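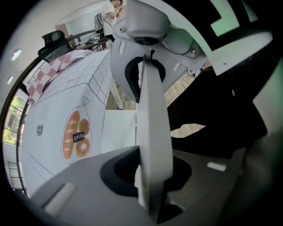
Gripper from underneath, bracket and its two small screws.

May 28, 2018

Debate coding, Pellthorpe mayoral. Second pass on the Bivau recording. Writing this up fast before I lose it.

Clip list is finished. 105 clips, all cut at the moderator's question, not at the start of the answer. We argued over this in January and I still think it's right. If you cut at the answer you lose all the stuff where one of them starts talking over the question, and that's half of what we want.

Split so far: interruption / crosstalk / heckle from hall / moderator cut-in. Crosstalk is the mess. Two coders, same clip, one has it down as interruption by left podium, the other as crosstalk with no owner. Went back to the codebook and the codebook really doesn't say. It says "sustained overlap" and stops there. Sustained for how long??

Proposal, to be shot down by whoever reads this: if the first speaker finishes the sentence, it's crosstalk. If they drop it, interruption, and the other one owns it. Tried that on 10 clips from the transport section and both columns came out the same except one, the bus depot clip, where right podium stops, laughs, then starts the same sentence over. Is that dropped? I put dropped. Marked with a star.

Farah is useless for overlap. Fine on clean speech, then the minute two mics are hot it gives all of it to whoever was louder. It put the whole parking exchange under the moderator, who says maybe "gentlemen, please" in there and nothing else. So overlap by hand, everything else from Farah with a spot check. Slower but ok. Do NOT export speaker totals from Farah for the report, they are wrong and they look right. 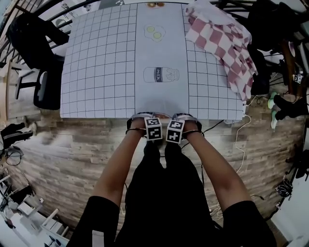 Laughter next. The hall laughs a lot in the housing section and I don't want to code it as "at" or "with", we can't tell from audio and the broadcast stays on the podium nearly the whole time. One column, laughter yes/no, plus a time stamp. The Elness paper wrote that the incumbent was "laughed off" the rates question. Listened four times. There is laughter, it starts before the answer does, and somebody near a mic is coughing. Could be anything. We are not writing "laughed off".

Same paper counted the "you've had your turn" line as the winning moment of the night. It lasts eight seconds. Meanwhile the flood levee answer, which is the only place either of them gives a cost and a date, gets no mention in any of the coverage we pulled. Put that in the coverage sheet under omitted topics. Should have made that column from the beginning, will have to go back thru the first batch of articles and fill it in, sorry.

Coverage sheet itself: 600 rows now, one per sentence. Too fine? Sentence level is good for tone, bad for topic, a lot of rows are just "He disagreed." with nothing to hang it on. Thinking of topic by paragraph and tone by sentence. Means a second key in the sheet. Not today.
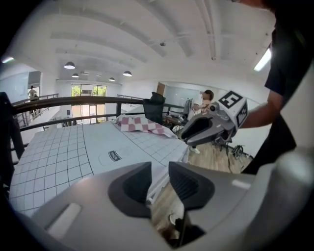 Finger pads, gridded mat on the table behind.

Tone codes. I keep wanting a code for recap-style snark. Current scale is negative / neutral / positive toward each candidate and the snarky pieces are negative toward both, or toward the whole event, and they get coded like a serious critical article. Not the same animal. Suggest a separate flag, "comic register", yes or no, leave the scale alone. Would need to recode the Bivau blog stuff and the two late-night columns, not much else.

Also the closing statements. Left podium ran over and the moderator let it go, right podium got cut on the bell. Coded as moderator cut-in for right, nothing for left. But not cutting somebody is also a choice, and we have no way to show it. Left a comment in the cell. Maybe just report the overrun time seperately.

Still to do:
crosstalk rule, needs a yes or no from the others
re-time clips in the housing section, my stamps drift after the ad break
omitted topics, first batch
ask Elness library if they kept the radio version, their feed may have the mics on separate channels
rename the files, "final_final2" is my fault

Backup done. Headphones left ear is dying, use the other pair.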